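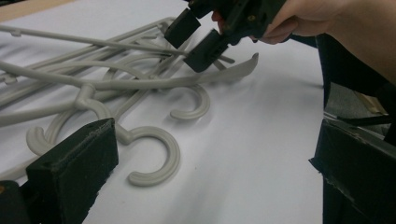
Wardrobe week, part two

Jun 12, 2020

Quick one tonight, kids finally down and I've got maybe 20 minutes before I fall over.

So the spare room. Got the last of the winter coats out yesterday. Three bags for the op shop in Prollham, one bag for Liette Bélanger (she asked for anything wool, for felting), and one bag of what I'm calling undecided. Undecided is mostly jeans. I know.

Grey hangers all came off in one go and are in a heap. Will sort them when there's a rail to hang them on. Which brings me to the rail.

The old one was held up with two screws and hope. Pulled it down and half the plaster came with it, a hole I could get my fist in. Rang Esben Stougaard, who did our bathroom, and he said patch it first, leave it properly, don't rush. I rushed. Second patch is drying now. Same colour as the wall if you squint.

New rail is 1540 mm, cut down at the hardware place in Kokness, and they charged me $23 all up with brackets. Happy with that. The kit at the big shop was $75 and looked flimsier.

Things I found at the back:
my green scarf, missing since the Skurkamham trip
a birthday card to mum, written, stamped, never posted
one football boot
the good scissors!!

Posted the card this morning. She rang, very confused.

Somebody asked in the comments last time about moths. Yes we had them. Everything wool went in the freezer in bags, up to two weeks for the thick jumpers, then a good shake outside. Lavender smells nice but I dont think it did a thing for us. Vacuum the skirting boards, that was where most of them were living. Gross.

Huệ Bạch lent me her label maker and I've been told to stop. The kettle did not need a label.

Still to do: paint the patch, put the rail up, find somewhere for the sewing machine, ring the tip about the old matress. Also the curtains, which I keep walking past.

Shoes next week probaly. Dreading it. If anyone has a way of storing gumboots that doesn't end in spiders, tell me.

Right, bed.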